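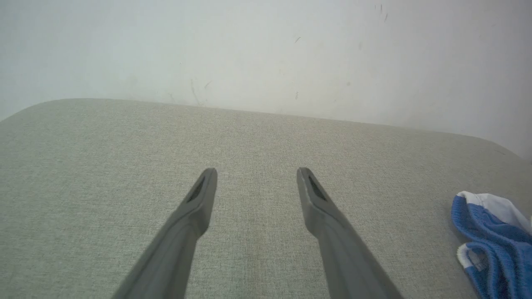 Figure 3. Gripper fingers over a light upholstered surface, seen from the wrist.

4.2 Error messages and the first afternoon

Anddale was designed on the belief that a small language is an easy one. It has few keywords, one kind of loop and a manual short enough to read over lunch. The students in our study did read it over lunch, and then spent the afternoon arguing with the compiler.

We collected 162 programs written during the introductory course at Assunção, along with every message the compiler produced on the way to each finished version. The course used Anddale in the morning group and Faketti in the evening group. Both groups had the same exercises and the same instructor, who asked us to record that the evening group also had worse coffee.

The log holds more than 4,000 messages. A large share of them come down to a single complaint, "unexpected end of block," which Anddale reports at the last line of the file wherever the missing word belongs. Students learned quickly that the line number was decorative. Several took to adding the word "end" at the bottom until the message went away, a method that works more often than we would like and leaves behind programs that compile and do something else entirely.

Faketti handles the same mistake by guessing. If a block is left open, the compiler closes it where the indentation suggests and prints a warning. The guess is usually right. When it is wrong, the warning is still polite, and students in the evening group tended to leave it alone. We found finished programs with a dozen of these warnings, all of them read by the compiler and by us.

Neither behavior shows up in the usual measure, time to first working program, on which the two groups were close. The difference appears in the second week, when the exercises ask students to change a program they have already written. Morning students, having been made to fight for each block, could mostly say where it ended. Evening students often could not, and some started over from a blank file – a reasonable choice, given what was in the old one.

We tried a compromise in Ividetti, our modified Anddale compiler, which reports the line where the open block began and makes no guess about where it should close. The change took under 2,000 lines, most of them tests. Its effect on the same exercises is reported in Section 4.3.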